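Notes for anyone planning the Foltwood to Condness stretch this fall. I drove it both ways in October. Thread, numbered so replies can point at a post.

1/ Distance and fuel. Foltwood to Condness is 80 miles on the state route. There is one gas station between them, at the Onunow turnoff, and its pumps go card-only at night. Fill up in Foltwood if you are towing.

2/ Onunow Reservoir. Two boat ramps. The north ramp is concrete and usable at low water. The south ramp ends short of the waterline by late summer - kayaks only, and expect a carry. The day pass covers both, so keep the stub on the dash when you switch.

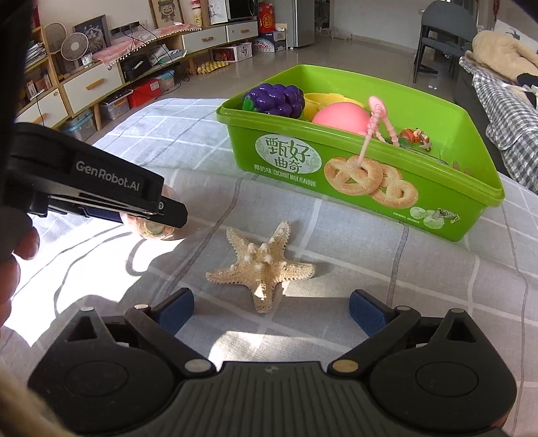 3/ Campground. Sites on the upper loop have power and water. The lower loop has neither but sits closer to the swim beach. Reservations open at 8 a.m. and the upper loop fills first. Generator hours are posted at the entrance and enforced.

4/ Fiore Overlook trail. The trailhead sign gives 706 feet of gain. The first half is graded switchbacks, the second half is loose rock with no shade. Trekking poles help on the way down. Dogs are allowed on leash. The spigot at the lot was shut off for the season, so carry all your water from the campground.

5/ Elevation at the overlook is 1283 feet. That is low enough that the trail stays open most of the winter, but the access road has a gate that closes at dusk. Park outside it if you want the sunset, and add the walk from the gate to your time.

6/ Condness. The old depot is now a small rail museum with free entry. The parking lot takes RVs along the back fence.

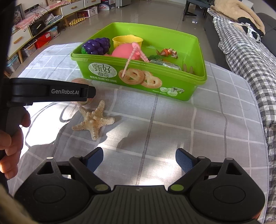 Food options thin out after 8 p.m. The diner on the main street closes its kitchen early outside summer, and the grocery store is the fallback. It has a hot counter until closing.

7/ Cell coverage. Good in Foltwood, weak at the reservoir, none on the Fiore trail, good again from the Condness water tower on. Download maps before the Onunow turnoff.

8/ Road work. One lane with a pilot car just south of the reservoir when I passed. It held me up longer in the morning than in the afternoon. Check the state road map the night before.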